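The long throw is back and I have feelings

I'd promised myself I wouldn't write about throw-ins again. The last time I did it I got a very long email from a man who had measured his own garden to prove a point, and I still haven't replied to it (sorry, if you're reading, it was a good email). But then we went to Fulstead and played ninety-odd minutes of football in which our best three chances, our only goal and our one proper fight all came from the same bloke drying a ball on his shirt, so I don't see that I've got a choice.

For anyone new, I support Stirnden. We play in a division low enough that your mum can get on the pitch afterwards and high enough that the pies cost what they cost. We came up two seasons ago, we stayed up last season with a game to spare, and this season we have been bobbing along just under the middle of the table with a style of play I'd describe as patient if I was being kind. Lots of passing between the two centre halves. Lots of the keeper standing with his foot on the ball while somebody behind the goal tells him to get rid of it.

And then in February we signed a left back who can throw it to the far post. That's the whole of the change. Same manager, same formation, same holes in the same nets, and suddenly every time the ball goes out anywhere in the last third, the entire ground stands up. I love it. I also think it might be ruining us, and I've gone back and forth on this so many times that my other half has asked me to please put it on the internet instead of saying it in the kitchen.

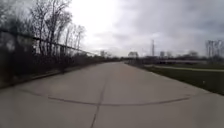

Why I love it

Mostly because it's a laugh! A corner takes ages and then hits the first man. A long throw takes even longer and you have all that time to enjoy it. The big lads come trotting up from the back, everyone in the six yard box starts shoving, their keeper begins shouting at the referee before anything's even happened, and our left back is over by the advertising boards wiping the ball on his stomach like he's polishing an apple. He takes five steps for his run-up. I know because the kids at the front have started shouting them out.

It's good for a small team, too. You can't be offside from a throw, so you can stick a man right on the keeper's toes and leave him there. The ball comes in flatter than a corner and at a funny speed, and defenders who've been heading crosses away since they were seven get under it wrong. Half the time it isn't even the first header that does the damage, it's the second one, the ugly flick that drops between three people who all thought it was somebody else's.

Our goal at Fulstead was exactly that. Throw from the left, flick at the near post, a sort of shin from our captain, then the ball rolling over the line so slowly that I'd stopped cheering and started again before it got there. On 39 minutes, right in front of us. There were 99 of us in the away end (they put it up on the club account afterwards, very proud of themselves) and I think I hugged most of them.

The home lot were livid. I do understand it. If you've passed your way nicely up and down for half an hour and then gone behind to a shin, you're entitled to be livid. The man on the other side of the barrier called it caveman football, and he said it with such disgust that two people on our side clapped him.

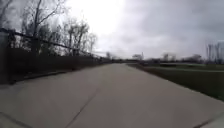

More from: Away Days

Why I'm worried

The second half, that's why. We came out one up and we'd stopped playing. I don't mean we were defending deep, I mean we had decided as a group that the only thing worth doing with a football was kicking it at a Fulstead player's legs near the touchline and hoping. Our right winger, who I think is the best player we've had since I started going, got the ball in space on the hour with one man to beat. He's quick. He'd beaten that same man twice already. He knocked it off the lad's knee and appealed for a throw.

He got the throw, to be fair. On the wrong side! So our left back had to jog all the way across the pitch to take it, and by the time he'd got there and dried the ball and done his five steps, Fulstead had every one of their players back, and the thing got headed away, and they broke, and our left back was now on the right touchline with his hands on his knees. I'm sure you can guess which side the equaliser came from.

One all it finished. A point away from home, to a team above us, and I would have taken that happily on the coach. I just didn't enjoy watching a winger choose not to run at someone.

There's a fair question about what happens when teams get used to it as well. Clevavham came to us a few weeks back and they'd clearly done their homework. They put their tallest player in front of our flick-on man and their second tallest behind him, like a sandwich, and they'd told the keeper to come and punch everything, even the ones he had no hope of reaching. They also moved the towel. We leave a towel by the boards on each side for the ball, and one of their subs, warming up, picked it up and wandered off with it round his neck. I was furious at the time and I've since come round to thinking it was the cleverest thing anyone has done at our place all year. We lost that one two nil and never looked like scoring, in front of 1,429, which is our best gate of the season and would you believe it, nearly all of them had come to see the throws.

A word on the shirt

Small diversion. The away shirt this year is the one with Mokoena across the front, in letters so big that they go round under the arms, and the material is that shiny stuff that doesn't soak up anything at all. Our left back has to lift it and use the vest underneath. I mention this only because a mate of mine reckons the home shirt gives him an extra couple of yards, being the cottony one, and he's said it so often in the pub that I've started to believe it. If someone from the kit side of things wants to look into it, please do. Mine's a large and it's gone bobbly after four washes, while we're on the subject.

What I'd do, if anyone asked

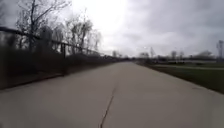

I'd keep the throw and ration it. Use it when it's there, on the left, in the last third, with the big men already up, and otherwise take the quick one and get on with the game. The thing that frightened me at Fulstead wasn't their equaliser so much as the shape we were in just before it. With both centre halves pushed up for the throw and the two midfielders told to stay either side for the bits, we had a split up the middle of us like the dark line in that concrete, skinny little thing, hardly worth bothering with, and their number ten ran straight along it. Nobody sitting. One midfielder standing on that line and he has to go round, and while he's going round our left back gets home. I'd also tell the winger that he's got my full permission to lose the ball trying something. He can lose it ten times. I'll still be clapping, and so will most of the terrace, bar the one chap by the tea hut who has never clapped anything.

And I'd practise what we do when it gets cleared. Every team that lives off set pieces gets asked this in the end. The second ball at our place drops on the edge of the box again and again, in pretty much the same spot, and at the moment it's met by whoever happens to be facing the right way. Put the best striker of a ball there. We have one. He's currently being used as a blocker because he's got wide shoulders.

I do realise I'm moaning about a team that's picked up more points since February than it did in the three months before. I've been watching this club for 188 matches (I keep the ticket stubs in a biscuit tin, and when there wasn't a stub I wrote it on a bit of card) and I can remember entire winters when I'd have given my right arm for one thing we were good at. Any one thing. There was a season when our most dangerous player was the wind.

So I'll be there again for the next one, standing up with everybody else as soon as it goes over the line on the left, counting to five. We've got Clevavham away to come yet. I'm bringing a spare towel and I'm keeping it inside my coat.

Comments are open as usual. If you've played against a long thrower, or you are one, I'd like to know what you hated most about it. Garden measurements also welcome, I suppose. I'll answer the last one this week, I promise.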